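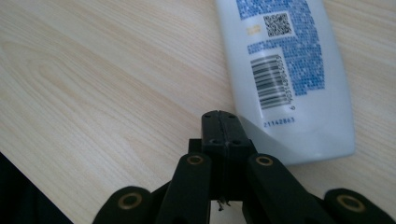
A hand-held gripper with its fingertips closed beside a white bottle on a wooden tabletop. Photo: Vindix

Vindix opens its teaching-by-hand workshop to small firms

Okden, Mar 9, 2025 – Vindix is very pleased to say that the workshop where we show robots everyday jobs by hand is now open to small firms across the Okden area, and we do hope a good many of you will come and have a go!

Anyone who has tried to write out, step by step, how to pick up a bottle lying on its side will know what a long afternoon that can be. At Vindix a person simply takes hold of the gripper and does the job, over and over, while the movement is recorded for the robot to learn from. Our library now holds 3874 recordings, 668 of them of bottles alone (shampoo makers, we are looking at you).

"People arrive expecting screens and code, and within a few minutes they are leaning over a table, quite absorbed, putting things upright," said Caroline Chege, who runs the workshop. "Packers and shelf fillers tend to be far better at it than our engineers, I must say, and we have learned a great deal from watching them."

The first course, named Pirkley after the lane our old building stood in, lasts 3 days and covers hand-held teaching, remote control of an arm from a desk, and how to sort the good recordings from the clumsy ones. There are 200 places between now and August. Salim Gachanja will lead the remote control sessions, and firms are warmly invited to bring along their own products, awkward shapes included.

To book a place or arrange a visit, please ask for Ximena Olivares at the Vindix press and visitors desk.

Filed under: Company news, Robot teaching, Training

Search news Enter a keyword Go

© 2025 Vindix. All rights reserved. Contact us | Back to top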